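Cumley says its new blue stones are grown, graded and ready. The grading part is thin

Cumley, the lab grown gem seller, has added a line of blue sapphires to its catalog, and the press notice that came with them is long on glow and short on detail. The stones are grown by a partner called Bruvimel at a plant in Plunby, cut somewhere the notice does not name, and sold loose or set in rings under the McIver label starting in October.

The first release is 1,000 stones. Cumley calls this a "limited harvest," a phrase that deserves a raised eyebrow. Sapphire has been made in factories for well over a century. It turns up in watch faces and scanner windows. A company that can grow 1,000 stones can generally grow more when the orders come in, and nothing in the notice says it won't.

What is a buyer paying for, then? Mostly color, according to Cumley. The company says every stone falls inside a narrow band of blue that it has named Harbor. The band is Cumley's own. It does not match up with any outside color scale, and when we asked for the limits of the band we were sent the same notice again, with a larger picture of a ring on the front.

Growing method

The notice says Bruvimel uses a "slow crystal process" and leaves it there. That could mean several things. Flame fusion is fast and cheap, and it leaves curved growth lines that a trained eye can often pick out under magnification. Flux and hydrothermal growth take much longer and cost more. All of them make real sapphire, with the same chemistry as the mined kind, but they don't cost the same to produce and shouldn't be priced as if they did.

Cumley told us the method is a trade secret. That's the company's right, though a lab can often tell one method from another by looking at the stone, so it's hard to see who the secret is being kept from, apart from the customer.

Sorting and grading

Of the first 1,000 stones, 176 were picked for a top tier called Reserve. Cumley says these have "superior life and fire." Sapphire doesn't have a great deal of fire to begin with, at least next to diamond, so we asked how it was measured. It was judged by eye, in house, by the same team that sorts the stones by size.

There is no outside report with the standard stones. Reserve stones come with a card printed by Cumley. Anyone who wants a report from an independent lab can order one at extra cost, and the wait is put at 9 weeks. A buyer would have to get through the return period first, which is a good deal shorter.
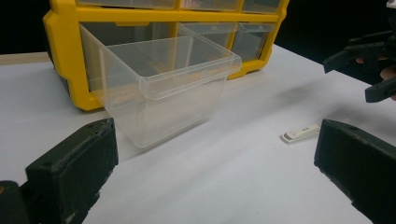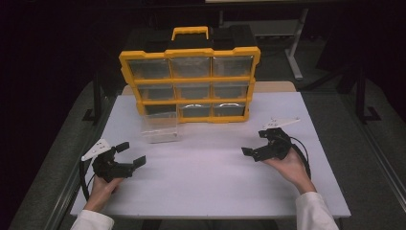

Price and resale

Cumley compares its prices with those of fine mined sapphires, and on that chart the savings look enormous. They would. A fairer comparison is with other lab grown sapphires of the same size and cut, and that chart is missing. A quick look around suggests the plain stones are priced toward the high end, and Reserve sits well above that.

The notice also calls the stones "an heirloom that holds its worth." We would ignore that line completely. Lab grown colored stones have very little resale market, and Cumley does not offer to buy its own back. It does offer store credit toward a larger stone, minus a handling fee, if the original box and card are returned with it.

The green claims

Bruvimel's plant is described as "clean powered," with no word on where the power comes from or how much each stone takes. Growing crystals needs a lot of heat for a long time. Skipping the mine does away with the digging, and that counts for something, but it isn't the same as having no footprint. We asked for the plant's energy figures and were told a report is being prepared.

The stones may well be pretty. Sapphire is tough, it suits a ring worn every day, and plenty of people will be happy with a good blue at a fair price. Before ordering, ask Cumley in writing for the growing method and the return terms. Orders for the McIver rings open first, with loose stones to follow.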